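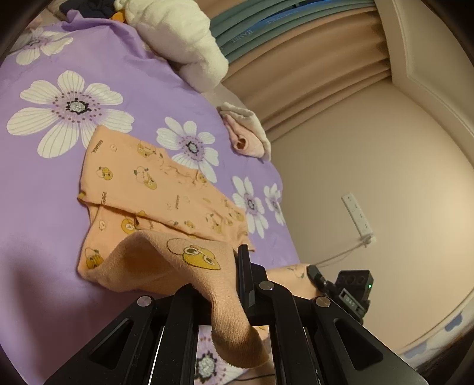
Baby laundry on the big bed: peach bear print on purple flowers.

Fold the baby clothes on the bed

I have an opinion about laundry, and I've held it long enough to put it in writing: the best place in any home to fold baby clothes is the big bed. The dining table loses. The top of the dryer loses badly. Give me a wide, flat duvet, the louder the better, and a heap of tiny garments.

Start with the space. A baby garment takes up so little room that you can lay out a whole load at once and see what you've got. On a bed you can spread everything with the same print in one corner, find the top that goes with the pants, and leave the odd pieces where you'll notice them. Try that on a counter and you're stacking things on the toaster.

Then there's the color! Our duvet cover is purple with enormous white flowers, and I bought it well before there was a baby to think of, on a trip to the Mofokeng store for curtain hooks. On white sheets, a peach sock disappears. On purple it practically waves at you. I used to want a plain linen bedroom like the ones in the Tudico catalog (I still look at it, I'm weak), but plain linen would be no help at all with socks, and socks are most of the job.

About folding itself. I fold lengthwise first, then leave the piece long until the whole batch is done. My sister-in-law does the tight little rectangles that stand up in a drawer, and hers look wonderful, and I've tried it. The Onine drawer boxes I bought for the purpose came as a set of 4 and I loved them for one weekend. But a baby's clothes get pulled out in a hurry, one-handed, usually in bad light, and a loose fold survives that much better. If a stack slumps, so what? It's still clean and it's still in the drawer.

I'd argue for matching sets too, and I know plenty of parents disagree. They say babies outgrow everything in weeks, so buy whatever's cheap and mix it. Fair enough. I buy secondhand for the same reason. But a print you like makes the chore nicer! Bears with fruit on a peach background, a sock with a bear in round glasses - I'm a grown adult and that sock improves my evening. Ours go through the wash constantly and I'm pleased to see them every time.

One rule I do keep is that the folding happens in a single go, right after the load comes out. It takes me 20 minutes with the radio on, less if I don't stop to look at things, and I always stop to look at things. Leave the pile for later and you'll be moving it to a chair at bedtime, then back to the bed in the morning, until the clothes need washing again. We did that all through September and I don't recommend it.

A friend swears by the folding table from Asen, the kind that drops down from the wall. It's handsome, and if you have a laundry room with a spare wall, good for you. I have a bed. It's already there, it's the right height if you kneel, and when the last sock is paired you can lie down on it.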